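Textile Drop-Off and Mending: Frequently Asked Questions

Updated Monday, October 22, 2018. Read this first pls, then call. Most of the calls we get are in here somewhere.

Where do I bring stuff?
Side door of the Firnari building, Flevdale. Not the front. The front is the dentist. Ring the bell and wait, it's a long hallway.

When are you open?
Tuesday to Saturday, ten to six. Closed the last week of August every year. We don't take drop-offs after closing, and please no bags on the step. Rain gets in them.

What do you take?
Clothes, hats, scarves, bed sheets, curtains, towels, tote bags. Cloth napkins, yes. Scraps bigger than a dinner plate, yes. Single socks, also yes, Tươi Văn makes them into dust mitts and can't get enough.

What don't you take?
Pillows. Foam. Carpet. Anything that smells of gas or smoke. Wet things. Shoes go to the church sale, not us. Electric blankets, no, even new in the box.

Does it need to be washed?
Yes. Washed and fully dry. Stains are fine, dirt isn't. If you can't wash it (wool coat etc), say so at the door and it goes in a seperate bin.

How do you decide what gets mended and what gets cut up?
Two people look at every piece. Hannelore Kettler does wovens, Giang Trương does knits. They check seams, elbows, collars, zippers, and hold it up to the window for thin spots. Good fabric with one bad spot gets mended. Thin all over gets cut for rags or patchwork. Sorting by color comes after, and blues and grays get their own shelf, the patchwork class goes through them fastest.

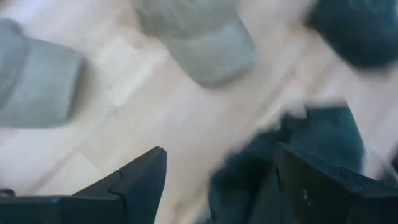 Blues, grays and teals on the sorting table.

Why so fussy about color? Patchwork people plan by shade, and digging through one big mixed bin wrecks the folding. Light blues left side of the shelf, dark right, teal wherever it fits. If you want one color only for a project, email a week ahead and we'll put a bag aside. Up to two bags per person.

Can I get my own clothes mended?
Yes, that's the paid side. Bring it in, we look at it with you, you get a price before any work starts. Hems and buttons usually same week. Linings and zippers longer. Wedding season longer still.

How much is it?
Price list is taped up by the door. Buttons are cheapest, coat linings are the most. We don't quote over the phone, too many surprises. A "small hole" is never the same size twice.

Do you do leather?
No. Try Bastov, two doors down, they do shoes and bags and will look at jackets.

Do you do visible mending?
Love it. Ask for Giang. Bring your own thread if you're picky about the shade, otherwise she picks from what's here.

My sweater has moths. Still OK?
Bag it, seal it, freeze it for two weeks, then bring it. Tell us. Please do tell us. We had to empty the whole knit shelf once and it was a miserable few days.

Can I have something back after I've donated it?
If it's still on the shelf. If it's cut, it's cut. Check pockets before you come, we find keys, bus passes, one time a retainer.

How much comes through?
2,507 pounds last year. Most of it stayed local. What we can't use goes to Tạ, who bale it for insulation, and they pick up when we have 800 pounds ready. That's why the back hall looks like that sometimes.

Are there classes?
Yes. Hand mending with Tài Nghiêm, Thursday evenings. Patchwork for beginners, Saturday mornings. Machines provided for patchwork, hand mending you just need yourself and the thing with the hole in it. Kids ten and up with an adult. Book by email, spots go quick in winter.

Do I need to know how to sew?
No. Tài starts with threading the needle. If you already know, you can skip ahead and he wont mind.

Can I buy fabric?
By weight, on the shelf inside the door. Bring a bag. Ends and offcuts are in the free basket, take what you'll really use.

Can schools or theaters get costumes fabric?
Yes, free up to a car load, if we have it. Waqas Bhutto handles it. Give him the date you need it by, the number of kids and rough sizes. Don't wait till the week of the show.

Do you give donation receipts?
Yes, ask at drop-off. We write the date and the number of bags. You fill in the value, we can't do that part for you.

Can you pick up from my house?
Sorry no. No van. If it's a big clear-out and you can't drive, call and we'll see if somebody lives near you.

Parking?
Street, one hour. The lot behind is for the dentist and they do tow.

I left my pincushion / glasses / umbrella at class.
Box under the stairs. Emptied monthly.

Still stuck? Email is faster than the phone, we're usually at the machines and can't hear it ring.

Filed under: Help & Info, Visiting, Donations
Contact us | © 2018 Flevdale Mending Room. All rights reserved. | Back to top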